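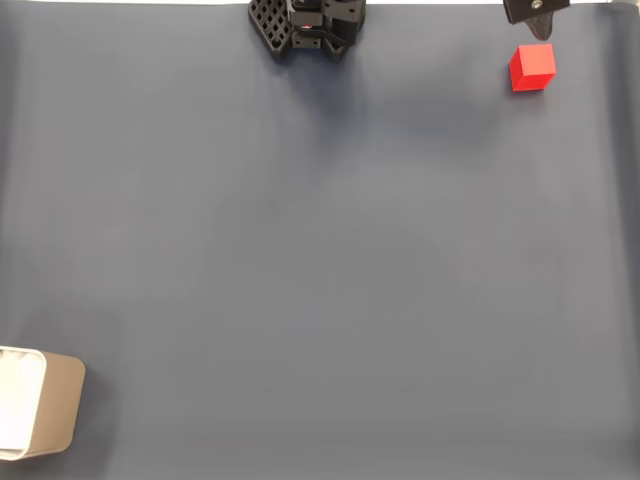 Lasst die Leute im Tonstudio wieder zuhören

Als ich mit dem Mischen anfing, saß ich ein halbes Jahr lang auf einem Klappstuhl hinter Teófilo Montoya und sagte fast nichts. Er hatte ein kleines Studio im Hinterhof, das er Alley nannte, mit einer Regie, in der im Sommer niemand länger als zwei Stunden am Stück arbeiten wollte, und er hatte die Angewohnheit, beim Mischen die Augen zu schließen. Ich habe damals gedacht, er sei müde. Inzwischen mache ich es selbst so, und meine Familie denkt vermutlich dasselbe von mir.

Ich erzähle das, weil mich Genalyn Sison neulich gefragt hat, welches Plug-in sie sich als Erstes kaufen soll. Sie ist begabt, sie hat gute Ohren und eine Geduld, um die ich sie beneide, und sie hatte sich eine Liste gemacht (eine sehr ordentliche Liste!) mit Kompressoren, Hallräumen und einer Bandsättigung für 242 Euro. Ich habe ihr geraten, erst einmal gar nichts zu kaufen und das Geld in eine Woche Assistenz zu stecken, also in Zugtickets, ein Zimmer und viel Kaffee.

Das war ihr, glaube ich, ein bisschen zu altmodisch, und ich verstehe das gut. Man kann heute zu Hause Dinge tun, für die wir früher Termine buchen mussten, und ich möchte die alten Zeiten wirklich nicht zurück, schon wegen der Preise nicht und auch nicht wegen des Tons, der in manchen Regien herrschte. Aber beim Danebensitzen lernt man etwas, das in keinem Video vorkommt: wann jemand aufhört. Yeison Ayala hat mir einmal eine Gesangsspur vorgespielt, an der er einen ganzen Nachmittag geschraubt hatte, und dann hat er alles ausgeschaltet, den Regler ein kleines Stück hochgezogen und ist nach Hause gegangen. Im Video hätte man diesen Nachmittag herausgeschnitten.

Was mich ärgert, ist, dass die kleinen Studios kaum noch jemanden hinten sitzen lassen. Die Zeit ist knapp, der Platz auch, und wer vier Mischungen in der Woche abgibt, erklärt zwischendurch nicht gern, warum die Bassdrum so klingt, wie sie klingt. Trotzdem würde ich mir wünschen, dass wir Älteren den Klappstuhl wieder aufstellen. Er muss ja nicht jeden Tag besetzt sein.

Genalyn kommt jetzt im Oktober für ein paar Tage zu mir. Die Liste darf sie mitbringen, ich bin neugierig auf die Bandsättigung.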